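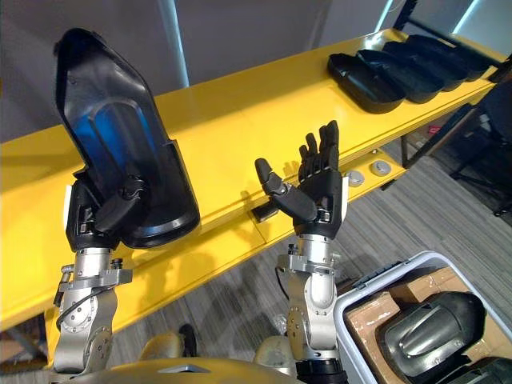

カテゴリ:保管・棚・トレー > 黄色塗装棚

件名:黒い樹脂トレーの並べ方と黄色い棚の艶

投稿者:rastunus40
作業場の黄色い棚に黒いトレーを置いている。現在は天板の端に四枚、少しずつ重ねて一列。トレーは縁が立ち上がった形で、中央に青い半透明の窓がある。重ねると窓が隣の縁に隠れ、中身の札が読めない。間隔を空けるか、立てて仕切るかで迷っている。棚の有効幅は1646mm、トレー一枚の奥行は127mm。

投稿者:cimik_y
寸法だけ見れば重ねる必要はない。単純に割って12枚、隙間を取っても10枚は平置きできる。

投稿者:Yuxi Kang
平置きには反対。天板を全部使うと仮置き場がなくなる。重ねたままでよいので、ずらし量を49mmに統一することを勧める。札は窓ではなく手前の縁に貼る。

投稿者:rastunus40
49mmの根拠は。

投稿者:Yuxi Kang
当方の札の高さが40mmで、残りは指を掛ける分。札が小さければ詰めてよい。
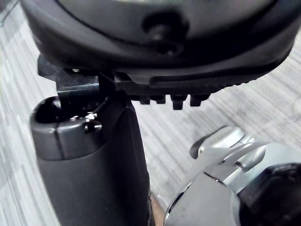 投稿者:cimik_y
縁に貼ると洗浄のたびに剥がれる。窓の裏側に差し込む方式のほうが保つ。それと艶のある塗装面は滑る。重ねた列は手前から一枚抜くと残りが動くはずで、端に止めが要る。

投稿者:rastunus40
動く。昨日の15時頃に測り、三枚抜いた時点で列が8mmずれていた。止めは未設置。

投稿者:beaudoin_t
塗装面に両面テープは避けたほうがよい。三月に剥がした際、黄色が下地ごと取れた。薄いゴムシートを敷けば足りる。

投稿者:Yuxi Kang
ゴムシートは種類による。可塑剤が塗膜に移って跡が残るものがある。シリコーンなら当方では二年問題なし。
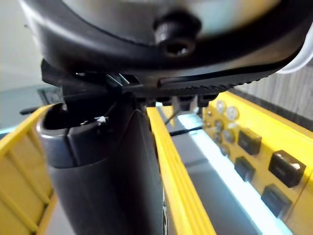

投稿者:rastunus40
シリコーンで試す。厚さは1mmの予定。別件だが、同じ黄色の操作パネルの清掃も聞きたい。銀色の丸いダイヤルの間に埃が溜まる。横の格子部分も縦リブと横桟の角が拭けない。

投稿者:cimik_y
ダイヤル周りは乾いた平筆。格子はエアで飛ばす。

投稿者:beaudoin_t
エアは反対。飛んだ埃がダイヤルの隙間に入る。格子も筆で落とし、下で吸うのが先。布は繊維が角に引っ掛かるので使わない。

投稿者:cimik_y
吸いながらなら同意する。ただし格子が先、パネルは後。

投稿者:rastunus40
順番は了解。トレーは49mmずらしで組み直す。札の位置は縁と窓裏の両方を二枚ずつ試し、剥がれた時点で追記する。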